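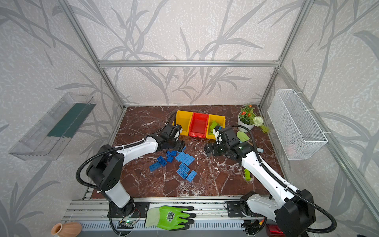
Junhao Jiang wanted it put down first, before apologies or anything else, that the sorting task is worth more points than the stacking task and we have spent most of the term on stacking. Fair enough, it's down. He said it twice, and the second time he had the rule sheet with him.

Search the club pages Go

Robotics club, minutes of the meeting of 18 May 2023

I'm doing the notes again as Yichen Tan has the laptop for the demo code. If I've got something wrong, shout and I'll fix it before they go on the shared drive. Apologies from the two Year 12s who had an exam. Last meeting's minutes were agreed, apart from the bit where I spelt Bratari three different ways.

1. The Sumar entry

We are in! The Sumar people wrote back and our place in the two-arm class is confirmed. We've been given team number 26, which I've already put on the form for the shirts. The rules are the same as the ones we had in February except that both arms now have to move in the first minute, so our old plan of parking the right one while the left one does all the work is dead. Yichen was quite cheerful about this. I was less cheerful, having written the parking bit.

2. Blocks and bins

Long chat, this one. The task is blocks into coloured bins, and we have red and yellow bins to practise with. Junhao's view is that we should do one colour of block until it goes in every time, and blue is the one we've got most of in different shapes. Yichen would like to mix the colours from now on so that the camera side gets some proper exercise. We went back and forth and ended up with blue first, then green added once we've had 18 clean runs in a row. A clean run means no hands in the enclosure from start to finish. It also means no "it would have gone in if" (Junhao asked for that to be minuted, so there it is).

The big flat plate is still the awkward one. If it's lying flat on the table the fingers have nowhere to get underneath, and if you come down on the studs you just push it about. Three ideas came up: nudge it against a bin and tip it, hold it down with one arm and lift a corner with the other, or leave it till last and take the lost points. I like the second, mostly because it uses both arms and would look brilliant if we pulled it off. Yichen is going to try it slowly, by hand control, before anybody writes any code.

3. Arms bumping

Still happening when both of them reach for the middle. We've got the software fence from last month but it's set so wide that neither arm will go near the middle bin, so it has been switched off more than it's been on. Junhao will redo it so that one arm waits while the other is over the bins. I said I'd test it with the speed turned right down. Please also check the cables before you press go, especially where they loop at the wrist, and don't tape them tight as the joint needs the slack.

4. Names

The left arm is now Li and the right arm is Nura. There was a vote. I'm not going over it again. Please use the names in the logs, because "the arm was weird" has been written in there four times and it's no help to anyone.

5. Money

We have 300 pounds left from the school grant. Bratari quoted us for a spare pair of gripper fingers and a longer cable set, and we agreed to buy the fingers now and leave the cables. Yichen thinks we could print the fingers ourselves. We said yes to trying, but we're ordering the proper ones as well so that we aren't stuck the night before.

6. Run logs

The log is up to run 2682, and plenty of those are just someone pressing start and then stop. Could everyone please write a note next to the bad ones – even a couple of words. I went through a batch at home and had no clue what had gone wrong in half of them. Junhao asked if we could delete the empty ones. We decided to mark them and keep them for now, so the numbering stays as it is.

7. Anything else

Yichen asked about a practice slot in the lunch hour. I'll ask for the room key. Junhao wants to film a full run for the school open evening and needs someone to talk over it. I seem to have agreed to that.

To do before next time

Yichen: hand-control test on the flat plate, try printing one finger.
Junhao: new fence for the middle, bring the rule sheet again.
Me: order from Bratari, room key, slow tests, shirt form.

Next meeting is in the usual place, straight after lessons. Bring your own snacks this time, I'm out.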